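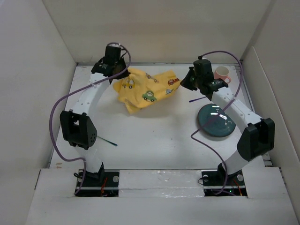

Little Cars tea towel in yellow, with the pink mug and dark teal plate.

We have a soft spot for a cheerful tea towel, and the Little Cars is the one we keep coming back to. It's a good sunny yellow, printed with small cartoon cars in red, green and yellow, and it looks every bit as jolly scrunched up beside the washing-up as it does folded over the oven rail (ours hardly ever gets folded, if we're being truthful).

The cloth is pure cotton, woven for us by Flollemska, and it measures 66 cm along the longer side. It does come up a little stiff on the first day or two — give it a couple of washes and it will soften nicely and start drinking up the drips as a tea towel should. Wash at 40 with similar colours and iron while damp, if you're the ironing sort!

Lovely with it: the Brultance mug in pink, white on the inside and just right for a proper brew, and the Aerts side plate in dark teal, with a glossy glaze that catches the light beautifully. Each is sold separately.

Item no. 1871. Posted within the UK in November too, right through the busy weeks, and you have 21 days to send anything back unused.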